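Tabletop Handling Cell: Progress Report to the Gorkemwood Equipment Fund
Prepared by Olesia Didenko, project lead
Reporting period: to the end of April

1. Where the project stands

The grant covers equipment for one tabletop handling cell at our Potlow site, plus a plan for a second. The first cell is running. We have spent 58 per cent of the equipment line and expect to stay within the total. No change to the overall amount is being requested. We are asking to move money between two items, as set out in section 4.

The work this period was basic pick and place on a flat board, using small objects that cost next to nothing to replace. We wanted a fair idea of what the gripper and cameras could handle before ordering anything for the second cell.
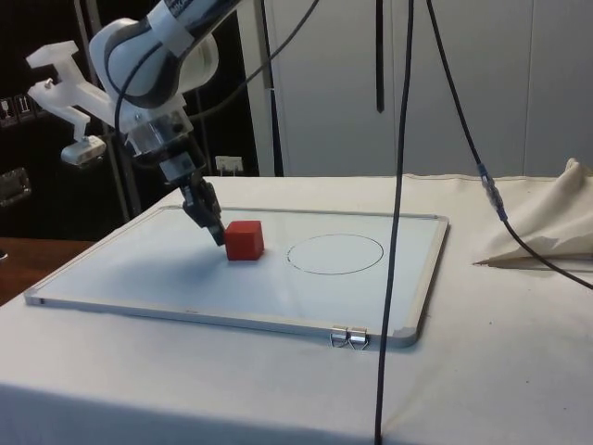 Figure 1. Gripper over the board beside the red cube, with the drawn circle to the right.

2. Equipment bought and made

The arm, the gripper and the first set of cameras were all bought in the first half of the grant. Brackets were budgeted as machined parts from Bermúdez. We printed them in-house instead and the saving is still sitting in the machining item. A printed bracket takes us a day from drawing to fitting, and we have already revised the camera mount three times. The Bermúdez quote had a lead time of six weeks for each revision.

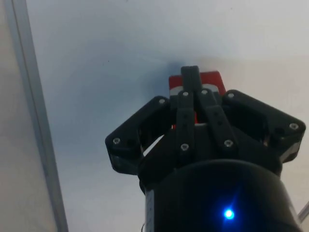 The printed parts do have a cost that we left out of the original budget. Filament, spare screws and inserts have been coming out of general consumables, and Anayeli Chávez has asked that they get a line of their own from next quarter. I agree with her. The amounts are small but they recur, and the second cell will double them.

We have also set aside four spare fingertips. The supplier, Rasto, sells them only as a full set with the linkage bars, so the unit price is higher than the one we gave in the application.

3. What the work has told us about the next purchase

Camera position matters more than camera price. The close view at the gripper gives good detail, but the fingers cover a good part of whatever they are holding. We had planned on one better camera for the second cell. We now think two ordinary ones, one at the gripper and one fixed beside the table, would serve us better for the same money.

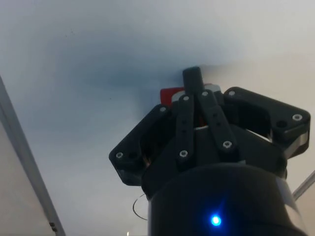

Figure 2. Close view at the gripper, with the fingertip covering the middle of a small red object.

Lighting was not in the application at all. Shadows on a pale board change with the position of the arm, and we would like to price two diffuse lamps before the second cell is set up. Anayeli is getting quotes.

Cables are the other item. At present they hang down beside the arm and have to be watched during a run. A proper cable guide for each cell should be treated as part of the arm purchase.
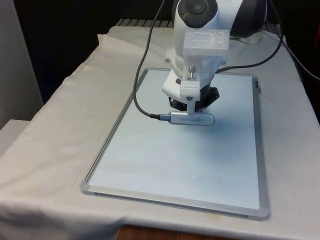 The table, cloth and whiteboard are adequate and we don't propose to replace them. A board held with ordinary clips is easy to swap, and a fixed worktop would cost a good deal more for little benefit at this stage.

4. Request and next steps

We ask the fund to approve moving the unspent machining money into cameras, lamps and cable guides for the second cell. The order for the second arm will stay on hold until we have a reply, as the mounting kit depends on which cameras we choose.

Still to do in the coming quarter:
Final quotes for lamps and cable guides (Anayeli Chávez)
Written confirmation of the fingertip price from Rasto
Revised budget table, with printing supplies shown separately (Olesia Didenko)
Floor plan for the second cell at Potlow

The revised table will be sent to Gorkemwood with the next claim.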